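Metby paper mill open day, quick notes

Posted 15 January 2021

Typing this up fast before I forget it all. Metby opens the old mill to visitors twice a year, got a spot on the early tour. Bus from Dumlao, 142, drops you at the bottom gate. Then uphill. Wear real shoes.

Started in the pulping room. Loud! Cotton rag goes in with water, comes out like oatmeal. The guide let us stir a bucket of it. Cold hands for an hour after.
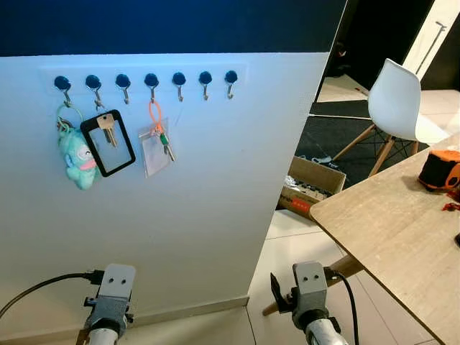 Edano wrote in from the paper list to say the rag pulp used to be beaten far longer, and that the newer sheets tear too easily along the fold. Could be. I folded mine four ways on the bus and it held up, but I'm not binding books with it.

Next the vat room, best part by a mile. You dip the mold, lift, shake it side to side, and let it drain. My first sheet had a hole in it. Second one was lumpy but mine. 11 of us in the group and only 2 vats, so teh wait was long. If they split the group they'd fix that in a day.

Drying loft after. Steep stairs, low beams, smells like wet wool. Sheets hung over ropes in bunches they call spurs. No touching.
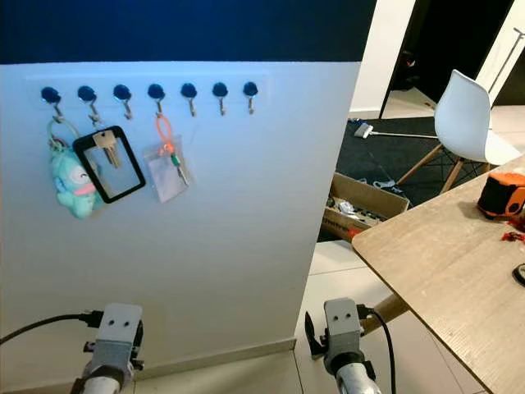 the loft is worth going back for in March, a reader comments, when the shutters are open and you can see clear down to the river. Same reader thinks the gelatin sizing demo should be put back on the tour. Agreed, I'd have stayed for that.

Shop is tiny. Bought a pack of Nenano, their heavy watercolor sheet, nine dollars. Rough on one side, smoother on the other. Also envelopes, which I did not need.
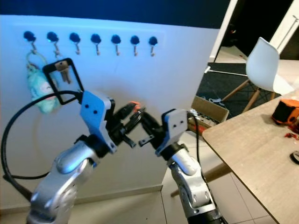

Watercolor test at home went fine. Nenano takes a wet wash without buckling much, edges stay soft, lifting is so-so. I want to try a small still life on it next, maybe the mint-green plush keychain on the end hook with the brass-colored key next to it, pale green against a white wall. Good excercise for shadows. Need more masking tape first.

Tour is free, shop takes cards. Bring a snack, the cafe was closed.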